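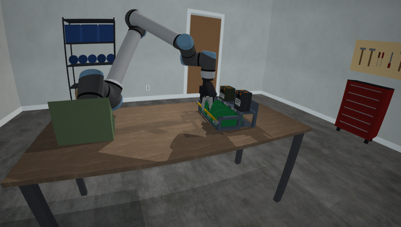
Why does Viltthorpe still hold Lantern Day in August? The town charter sets it in August, the month the old mill reopened, and a change would take a vote that the council has never called.

I had my doubts about the mill. My grandmother said it never closed, and she worked across the street from it. But the Terkenari bakery prints the mill story on its paper bags, and people believe a bag.

The year I moved back, the program promised 1,000 lanterns on the river. I stood on the footbridge with a cold pretzel and looked at the water. It was pretty, I'll give them that. It was also, to my eye, a good deal less than 1,000 of anything.

"They're spread out," said the woman beside me.

"Spread out where?"

She pointed downstream, where it was dark.

At 9 the band from Vikavov played the slow song, the one for the mill hands lost in the flood. Everyone took off their hats. I didn't have a hat, so I put down the pretzel. I had looked for that flood once, in the newspapers at the library, and found a wet spring and a ruined piano. I meant to mention this to someone. Then the old man on my left started to cry, quietly, with his cap held flat against his coat, and I kept my mouth shut.

"Did you have family there?" I asked him when the song was over.

"Where?"

"At the mill."

"No," he said. "My wife liked this one."

He bought his lantern at the Deschamps stand, same as the rest of us, for more than a paper box and a candle ought to cost. He asked if I would carry it down the steps for him — his knees were bad, he said, though I had seen him climb up all right. I carried it. The bank was muddy and the match went out twice.

When it finally floated, it went sideways into the reeds and stuck there.

"It'll get loose," he said.

I didn't think so. I waited with him anyway, until the band had packed up and the woman from the bridge came down to ask what we were looking at.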